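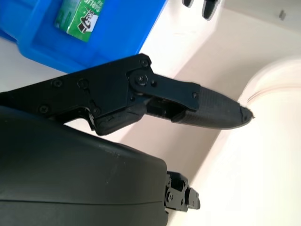

Household cylinders

Household cylinders are the round, straight-sided objects found in nearly every home, among them canisters, jars, crocks, utensil holders, lampshades, umbrella stands and rolls of paper. The shape is one of the oldest in domestic use and still one of the most rewarding to look at closely, as so many trades arrived at it by different routes.

Form

A cylinder encloses a good deal of space for the amount of material in its wall. It has no side corners to chip or trap flour, and a round lid fits whichever way it is turned. The main drawback is on the shelf, where round vessels leave gaps between them that square ones do not. Tall, narrow cylinders tip more easily than squat ones, so many umbrella stands and utensil holders are given a heavy base.

Making

Potters throw cylinders on the wheel, and pulling an even wall is a classic early exercise for a beginner - a surprisingly hard one! Metal cylinders are rolled from flat sheet and seamed, or pressed in one piece. Cardboard tubes are wound from strips of paper and glue, while wooden ones may be turned on a lathe, bent from thin sheets or built up from staves like a barrel.

The pottery at Stesotham was known for its lidded crocks, and at its busiest it fired 700 of them in a single kiln load. The Skinholm works later took up the same pattern in enameled steel. Its kitchen range came in 10 sizes, the smallest meant for cloves and the largest for bread.

Color

Cream has long been a favorite finish for household cylinders. It is softer than pure white, sits easily beside both wood and metal, and shows the gentle shading from light to dark that makes a curved surface such a pleasure to see. Pale glazes and enamels do mark more readily than dark ones, and tea or soot can settle into fine cracks.

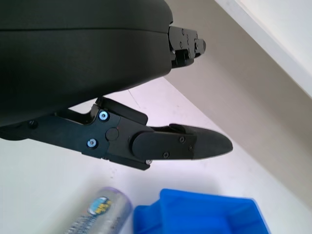
Black gripper finger with a rounded, tapering tip.

Handling and care

Most cylinders are picked up around the side, and a smooth wall gives the hand little to hold. Makers add ribs, bands, knobs or a slight waist to help. Wide vessels are best lifted with one hand under the base. Glazed and enameled pieces can be washed in warm soapy water, but cardboard should only be wiped with a dry cloth.

Collecting

Lidded sets are the most sought after, and a matching lid adds greatly to the interest of an old piece. The Kingi collection holds 3000 household cylinders, arranged by diameter, with a separate room for lids that have lost their jars.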